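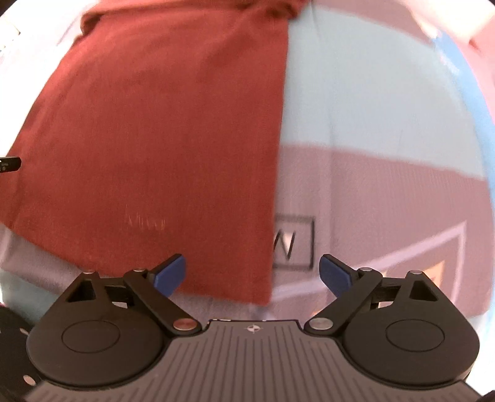 Dark red cloth on a printed fabric.

Apr 29, 2026

The café on the corner in Haltville has a new coffee machine. It went in at the end of March and I have now been in enough times to have an opinion.

The old one was a two-group Boiko that Antonina Nazarenko bought second-hand when she took the place over. It made decent coffee but took 20 minutes to warm up, and if two people wanted milk drinks at once the second one waited. The new one is an Iltine, a bean-to-cup model with a touch screen. Antonina leases it and the lease covers servicing, which was the main thing for her. The Boiko needed a new pump last year and the bill came to 400 pounds.

I mostly drink flat whites. The first week they were too hot and a bit thin. Nidia Ospina, who works mornings, said the grinder had been left on the factory setting, and once she had moved it 3 steps finer the coffee was much better.

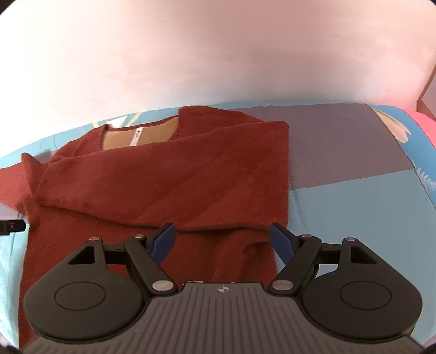
The milk is still not as good as Nidia used to do by hand – there are bigger bubbles in it and they go flat before you get to the bottom of the cup. You can ask for it steamed the old way, as the machine has a separate wand, but I wouldn't in the queue at half past eight.

Filter coffee is the surprise. It comes out of the same machine and I would happily order it again. Prices haven't changed so far. Antonina has kept the Boiko in the back room and would sell it, if anyone local wants to take on the repairs. Ask at the counter.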